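Print this message | E-mail this message | Previous | Next

Plimness household list
Posted in June, 7:40 a.m.
By the list member at Owino Court

Re: where do the everyday things go in a small kitchen?

You wrote:

> We are moving into one of the one-bedroom units at Owino Court next month
> and the kitchen has one stretch of counter and almost no wall cabinets. I
> have a table I can push up near the counter and that's it. I would like to
> know how other people in these units keep the daily things out without the
> table turning into a pile. Mainly I am thinking of mugs, plates, tea and
> whatever vegetables are waiting to be cooked. I don't want to drill into
> the walls. I also don't want to buy a lot of containers and then find out
> they don't fit. If anyone has measured the Zasteda drawer unit, please say
> whether it is worth the money.

I have been in unit 397 for three years and have the same kitchen, so I can tell you what we ended up with. It isn't fancy. Most of it came from the Trullura outlet out on the county road and some of it we already had.

Start with the table. Ours is long and brown, and it sits out past the end of the white countertop. The first year we used it as an overflow shelf, and it was full by the end of every week. What worked better was deciding which things live on the table and putting everything else somewhere that closes. The things that live on ours are the mugs, the plates in current use, and one basket for produce. The small drawer cabinet stands there too, since there was no floor space left for it.

The mugs go on a wooden mug tree. Get one with a flat, wide base. We had one with a narrow round foot before, and it went over whenever somebody took a mug off one side and left the other side loaded. The pegs are short, which I was doubtful about in the store, but a normal mug handle goes over them fine. Very thick handles don't. Hang the mugs with the openings tipped down and they won't collect dust. We hang two and keep the rest boxed up on the closet shelf until company comes. If you put eight mugs out, you will wash eight mugs.
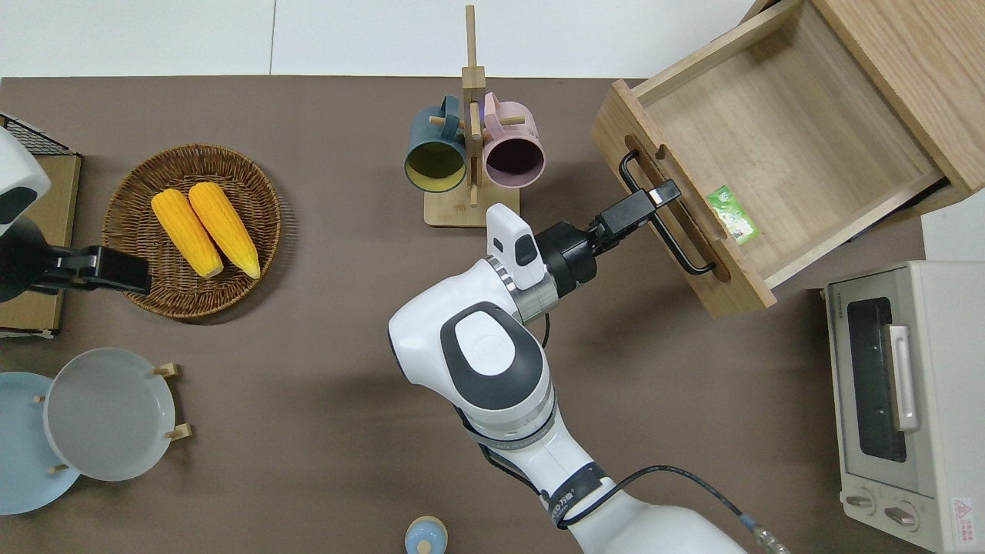 For produce I would use an open round basket and skip the bowls. Corn, onions and squash keep their air that way, and you can pick up the whole thing and carry it to the sink. In corn season I shuck it when I get home, so the husks go out with that night's trash, and it gets cooked the same evening. Don't leave shucked corn out overnight. If it has to wait, wrap it and put it in the refrigerator. Potatoes are the one thing I don't keep in the basket. They go in a paper bag under the sink, in the dark.

On the drawer unit: the one I bought is the plain pale wood one, with a black bar handle and a rounded slot cut in the drawer front. I paid 197 for it at Trullura, and I believe the price has gone up. My opinion is that it is worth it if you are going to use it for small dry goods and not worth it if you want it for pots. The drawer comes out a long way, so you can see to the back. The bottom is thin, though, and I wouldn't load it with cans.

Check the slides before you take it home. The first one I brought back to the apartment had a slide that was screwed in crooked, and the drawer stuck halfway. They exchanged it without any argument, but I had to carry it both ways on the bus. Pull the drawer all the way out in the store, push it back in, and do it a few more times.

We keep tea in ours. Single packets get lost in a deep drawer, so push them up against the front where you will see them when you open it. I tried dividers and took them out again. They took up room and the packets slid under them. When the drawer gets down to the last packet or so I wipe out the inside with a barely damp cloth, leave it open until it dries, and then refill it. The wood is not sealed on the inside as far as I can tell, and it holds on to smells. Do not put loose spices in with the tea. We did that with cumin, and it was months before the drawer smelled like wood again.

The plates took me the longest to sort out. Stacked in a cabinet they are fine, but these units don't have the cabinet. Stacked on the table they take up the same space as a rack and you are always lifting the top ones to get to the one you want. So we use a low wooden dish rack toward the back of the table and stand the plates on edge. Different colors help if there are several people in the house, as each person can have one and rinse it and put it back. Ours are gray, pale blue and yellow. Dry them before they go in. The rack is wood, and if you let it sit wet every day it goes dark where the plates touch it. I sand mine lightly once a year.

Put a mat under everything if your table has any kind of finish on it. We have a brown-gray one. It keeps the rack from sliding, and it is quicker to wipe than the table.

The toaster oven stays on the counter, not on the table. It needs an outlet and room for the door to come down, and you want it near something you can set a hot tray on. I keep a woven basket on top of ours, and I take it down before the oven goes on. Please do the same if you store anything up there. The top gets hot, and cloth and paper should not be sitting on it. If you know you will forget, find another place for the basket.

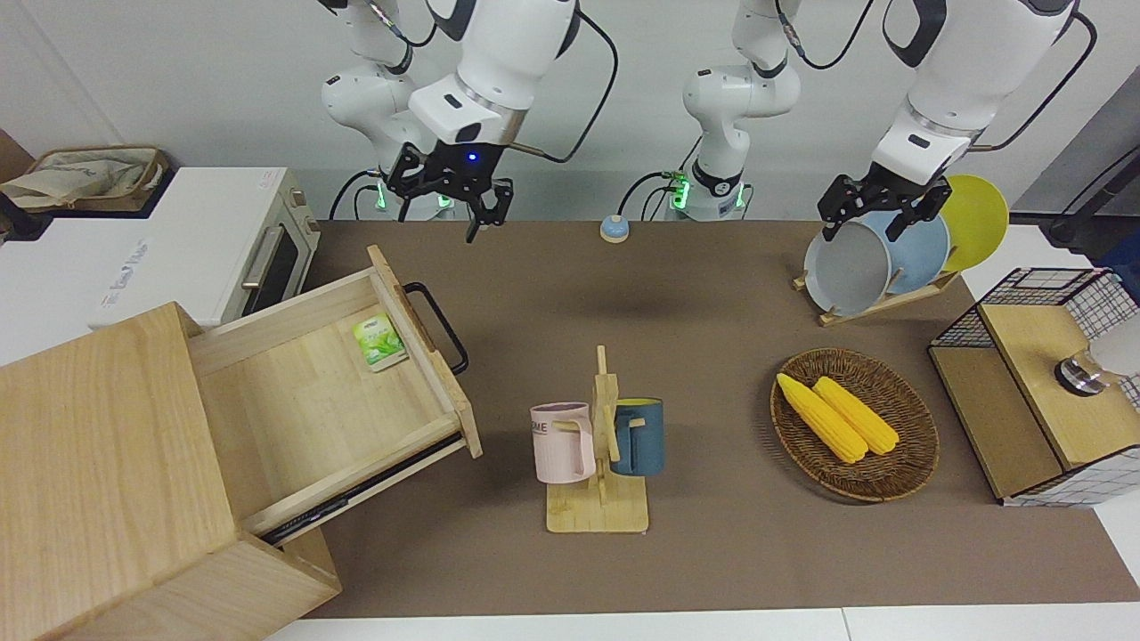 WHAT I WOULD BUY FIRST

In your place I would get these in this order and stop when the kitchen works:

1. The dish rack. Take one of your own plates to the store and stand it in the slots. Some of the racks are cut for thinner plates than most people have.

2. The mug tree, flat base.

3. One basket. You may already own one that will do.

4. The drawer unit, after you have lived there for a month and know what you still have no place for.

On measurements, I don't want to give you numbers off my own table since yours will be different. Mark the outline of the drawer unit on your table with tape, then mark it again with the drawer pulled out. The second outline is the one people forget. Ours opens toward the middle of the table, so I keep that stretch clear.

You didn't ask about the building, but the storage lockers downstairs are still first come, first served. Ask at the office when you sign. Mine holds the canning kettle and the big roasting pan, and without it none of the above would have been enough.

If you want the old thread on shelf liners, search the archive for message 1446. Some of the links in it are dead but the advice is still good.

--
Plimness household list
To leave the list, send a blank message with "remove" in the subject.

Print this message | E-mail this message

This site uses cookies to remember your archive settings. By continuing to read the archive you accept their use.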